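Grip slip (hand-held grippers)

Grip slip is the name I and most people in the trade give to a fault in which a two-fingered gripper loses its hold on an object without the software noticing. It's been written about under half a dozen other names (creep, pad drift, soft loss), but slip is the one that stuck. I've been editing this entry on and off since March, mostly from my own bench notes, so forgive the odd opinion.

Cause

The fault lives in the pads and the linkage. Each finger is carried on a set of bars with pivot pins at the joints, and when a pin wears, the finger can lean a hair more than it should. The pads then meet the object at an angle and only one edge does the work. Flat hard things such as boxes mostly survive this. Squashy things don't – they give way under the edge, roll a little, and off they go!

Dust makes it worse, and so does fluff. At Steseo we logged 3610 grasps with a hand-held unit in ordinary living rooms and bedrooms, and I was far too pleased with the first 800 of them. After that the pads picked up lint and the drops began.

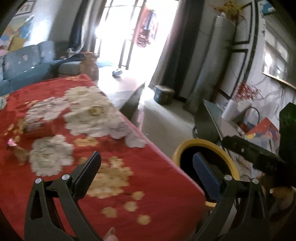 Žydrūnas Bite disagrees with me about the lint, and has said so on the talk page more than once: worn pins come first, the fluff only shows you what was already wrong, and anybody who cleans the pads without checking the pins is wasting a good cloth. I've left both views in, as I can't prove mine.

The Bassey recall

The best-known case is the Bassey wrist, a small gripper sold by Sekwood. Its software judged a grasp by finger opening alone. If the fingers stopped short of closed, it decided something was being held. With a bent bar the fingers could jam part-way on nothing at all, and the log would cheerfully record a success. By the time Sekwood pulled it, 2353 units had gone out. No one was badly hurt as far as I know, but a jammed finger can let go suddenly, and there were pinched fingertips (mine included, and it smarts).

The lasting trouble was in the records. People had trained arms on logs full of grasps that never happened, and those arms learned to close on air and carry on as if all was well.

Soft objects

Toys, rolled socks and bread are the usual test pieces. You want something that squashes unevenly, with lumps, so the pads can't sit square on it. Squeeze until the thing stops turning between the pads, then hold for five seconds and look at it again.

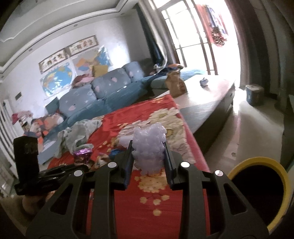 Can slip be cured just by squeezing harder? Only up to a point, as extra force bends a tired linkage further and tips the pads even more.

Checks

Wiggle each finger sideways with the power off. Any click means a pin wants changing. Wipe the pads with a damp cloth, let them dry, and close the fingers slowly on a strip of paper – it should tug evenly along its whole width. Zellow sells a pad set with a coloured layer that shows through when worn, and I rather like it, though it's dear for what it is.

See also: pad wear; false grasp; pinch points. Last edited 13 July 2025.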